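Pliterdale Aquatic Centre: First Aid Room Guide
Section 4. Setting up the room and storing equipment
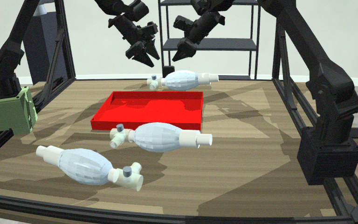
Figure 4.1 Bag-valve resuscitators and red tray on a wood-grain tabletop.

Read this section before moving any furniture or restocking. It covers the new first aid room beside the 25-metre pool. The old room behind the kiosk is now a linen store and holds no first aid equipment.

4.1 Before you start

You will need:
The room key (224) and the cabinet key (53)
A tape measure and a spirit level
Neutral detergent and disposable cloths
The stock list from the inside front cover of this guide
A marker and a roll of white labels

Switch on the exhaust fan and leave it running while you work. The switch is outside the door, under the light switch.

4.2 Positioning the treatment couch

1. Wheel the couch in head first through the double doors. It does not fit through the corridor door.
2. Place the head end toward the sink wall, leaving enough space for a person to kneel behind it.
3. Lock all four castors.
4. Raise and lower the backrest once through its full travel. Check that it clears the window sill.
5. Fit the paper roll with the loose end coming off the top.

CAUTION: Keep hands clear of the backrest hinge. The stay drops quickly when the catch is released.

4.3 Fitting the wall cabinet

The cabinet is a Gruvico two-door model with three adjustable shelves. The bracket has already been fixed to the studs.

1. Unlock the cabinet and take out the shelves.
2. With a second person, lift the cabinet onto the bracket until both hooks drop in.
3. Check that it is level. Adjust with the two screws at the lower back.
4. Tighten the locking screw inside the left-hand door.
5. Refit the shelves. Leave at least 300 mm between the bottom shelf and the middle shelf.

Note: If the doors do not meet evenly, loosen the hinge screws on the right-hand door only. The left-hand door is not adjustable on this model.

4.4 Stocking the shelves

Top shelf: gloves (all sizes), masks, safety glasses, spare paper rolls.
Middle shelf: dressings, bandages, triangular slings, tape, saline.
Bottom shelf: resuscitation masks, bag-valve resuscitators, blankets.

Put the earliest expiry dates at the front. Write the month and year of expiry on a white label if the printed date is hard to read, and stick it on the side facing the door. Anything expiring before the end of June goes in the training box, marked TRAINING ONLY.

Sunscreen, insect repellent and lost goggles do not belong in this cabinet. They go to reception.

CAUTION: Only staff trained in their use may use bag-valve resuscitators. Store each one with its mask and do not squash the bag under other items. Follow the manufacturer's instructions for inspection, cleaning and disposal.

4.5 Fridge and ice

1. Stand the fridge upright for the time given in its own manual before switching it on.
2. Set the dial to the middle position.
3. Load cold packs in the freezer compartment, flat, in a single layer.
4. Hang the temperature sheet on the hook beside the fridge. Record the reading at opening and closing.

No food or drinks in this fridge. The staff fridge is upstairs.

4.6 Sharps, waste and laundry

Mount the sharps container on the bracket beside the sink, above the reach of small children. Change it when the contents reach the fill line and write the date on the lid. Never push the contents down.

The pedal bin with the yellow liner is for clinical waste. General rubbish goes in the bin under the desk. Used blankets go in a tied bag and are left on the shelf outside the linen store, labelled FIRST AID.

4.7 Phone and paperwork

1. Plug the phone into the wall socket marked 22.
2. Dial 0 for an outside line, then call reception on their direct number to test it.
3. Stick the emergency card on the wall above the phone. The card shows the centre's street address, the ambulance gate and the nearest cross street.
4. Put incident forms in the top drawer of the desk and completed forms in the locked drawer below it.

Note: 000 can be dialled with or without the 0 for an outside line.

4.8 Final check

Walk from the pool deck to the couch and confirm that both doors open fully and the mat lies flat. Check that the ambulance gate unlocks from inside. Sign the set-up sheet and hand both keys to the duty manager.

Faults with the room or fittings go to Gregor Kinnear in facilities. For missing stock, use the order form in Section 6.

Section 4 revised 1/8/24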